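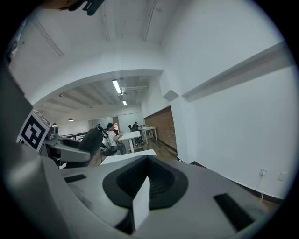 Forum > Local Government > Tarel and Plimosley > Ballot measures

Petition on the Kanaan Road annexation - is it really going to a vote?

millrace_dan
The clerk posted the count on October 6, 2023. The petition against the Kanaan Road annexation came in with 3,052 valid signatures, which clears the requirement by 91. As I read the charter, the council now has two choices. It can repeal the annexation ordinance or put it on the ballot. The next regular election is in March.

What I can't work out is whether they can sit on it. Shboul said at the meeting that she expects a third option to come up, and she didn't say what it was. Does anyone know?

oldwardfour
She means the "revise and readopt" route. The council repeals the ordinance, changes a few lines, and passes it again as a new ordinance. Then the petition is attached to something that no longer exists and people have to start over with the signatures. They did this with the sewer rates when I lived on the west side.

I'm for the annexation, by the way. But I would be annoyed if they did it that way.

tkb_plimosley
From the other side of the line: our town board is watching this closely. If Tarel takes in the Brestex tract, the boundary runs right up to the Plimosley water plant. We've had no say in it and we don't get a vote in March either. I'm not sure a referendum is any fairer to us than a council vote.

millrace_dan
You don't pay Tarel taxes, though. I understand the worry, but it has to be Tarel residents who decide what Tarel takes on.

tkb_plimosley
Sure. My point is only that people keep calling this "letting the public decide" and a good part of the public that lives next to the land is in a different town.

harrow_and_son
I signed it and I also collected at the library for two Saturdays. Most of the people I talked to had no strong opinion about annexation. They were angry that it was passed on first and second reading the same night. If the council had waited the normal two weeks I don't think the petition gets past 300 names.

Yara Shboul was the only member to vote against suspending the rules that night. She voted for the annexation itself right after. So she isn't against the project, whatever the flyers say.

lenabrook
That vote is why I have trouble with her. If you think the process is wrong, you don't go ahead and vote yes on the result. She is going to run for mayor and she wanted to have it both ways.

harrow_and_son
Or she thinks it's a good annexation done badly. People are allowed to think that. oldwardfour just said the same thing four posts up.

oldwardfour
I did, and I stand by it.

lenabrook
oldwardfour isn't asking me to make him mayor.

cvanderm
I used to take minutes for a township (different county, same state law), so maybe this helps. The order things normally happen after a petition is certified:

1. The clerk presents the certification at a regular meeting. Until that is done the clock doesn't start, and a posted count on the website isn't the same thing. Check whether it's on the next agenda.

2. The ordinance is suspended. Nothing can be recorded with the county in the meantime - no new boundary map, no zoning change on the tract.

3. The council votes on repeal. It takes a plain majority, so four of the seven members. If that fails, they have to send it to the ballot.
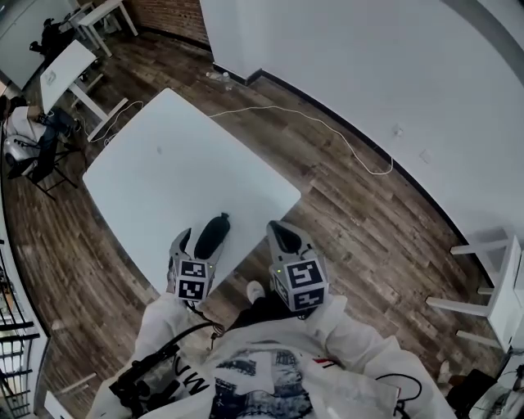
4. The ballot wording is set. This is the part people miss. The council writes it, the attorney signs off, and there is a short period to object. If you care about how the question is worded, be at that meeting and put your objection in writing. Speaking in the comment period doesn't count as an objection.

5. The question goes to the county for printing. After that it can't be changed or pulled without a court order.

On revise and readopt: it is allowed, but the new ordinance has to be different in substance. Changing a date or a street name won't do. Where I worked, the attorney told the board to stay away from it.

millrace_dan
Thanks, that's very useful. I checked the agenda and the certification is listed under clerk's items.

oldwardfour
For what it's worth, the sewer rate one did change the amounts, so that may be why it held up. I had forgotten that part.

gus_on_ninth
Has anyone seen what happens to the development agreement if the annexation loses? Brestex signed on the basis of city water. I've read the thing twice and I can't find a clause for it. It says the agreement takes effect "upon annexation" and leaves it there.

cvanderm
Then if there's no annexation, it doesn't take effect. They could still go to the county and build at the county density.

gus_on_ninth
Which would be on wells, next to the Plimosley plant. I don't see how that's better for anyone.

tkb_plimosley
It's fewer houses. Our board would take that trade, or at least three of them would. I wouldn't assume it's settled.

lenabrook
I want to see the wording before I decide. If it says "shall the city complete the annexation" they've already tilted it. I'll be at the meeting and I'll bring a written objection if I need to.

harrow_and_son
Same. The agenda has it starting at 7, and clerk's items come early, so don't show up late expecting the usual hour of proclamations first.

millrace_dan
I'll post the draft wording in this thread when the packet comes out.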